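Wardrobe doors and the bottom compartment, notes from the Nastetti flat. Thread.

1/ The Sisteo unit has frosted sliding panels in aluminum frames. I have been asked twice whether the frosting is a problem for daily use. Short version: no, but it changes how you check things before closing up.

2/ Frosted glass passes light and drops detail. Anything on the far side comes through as a gray shadow. You can tell something tall is there. You can't tell what it is. 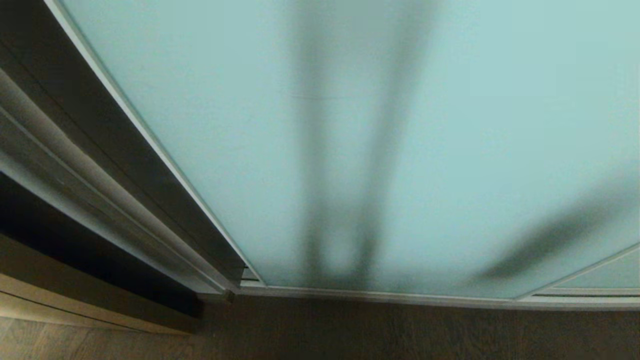

Frosted panel, looking down toward the bottom rail.

3/ Two shadows in that one, an upright band down the middle and a slanted one low on the right. From this side I would not put a name to either. If you label shelves, label them on the inside where you read them with the door open.

4/ Bottom rail. The extrusion has parallel lines along it, and any groove at floor level collects lint. Crevice nozzle first, damp cloth second. Doing it the other way around makes paste.

5/ No silicone spray on the rail. It holds dust. I did this in December and spent an evening undoing it with cotton swabs.

6/ Glass: microfiber, plain water, top to bottom. On the Krasniqi panels I had before, the frosted face kept finger marks far longer than the smooth one. Same here.

7/ Now the bottom compartment. It is the part everyone fills first and sorts last. My rule is one category per compartment, and small soft items go in a bin with a rigid front - otherwise they migrate to the track.
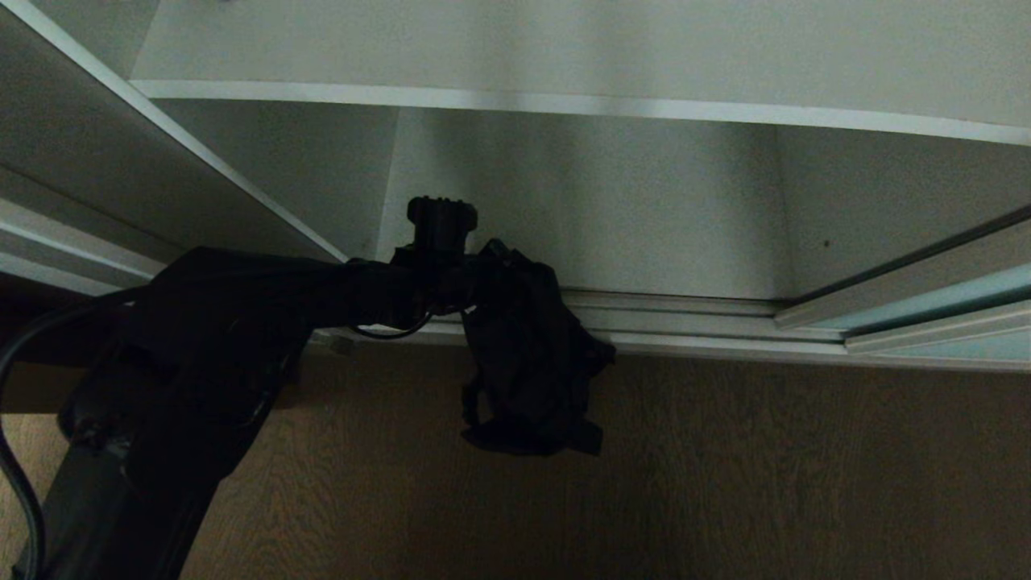
Bottom compartment, sliding door partly open
8/ Black fabric against a pale back wall is easy to spot. Black fabric at the back of a full compartment is not. Dark items go to the front, light items behind them.

9/ Anything with straps or loose flaps gets folded in on itself before it goes down there. A strap lying across the bottom track will stop a sliding door, and the usual response is to push harder. Don't. Open the door, clear the strap, close it again.

10/ Depth check before buying bins: measure from the back wall to the inside of the track, then subtract 5 mm. I ignored the subtraction once and returned 8 bins.

11/ Small dark marks on white side walls: try a dry eraser sponge, light pressure, 20 seconds. If it is still there after that, it is probably in the finish and more rubbing will only leave a shiny patch.

12/ Next up is the hanging section and whether the rod height makes sense for long coats. Measurements first, then I'll post.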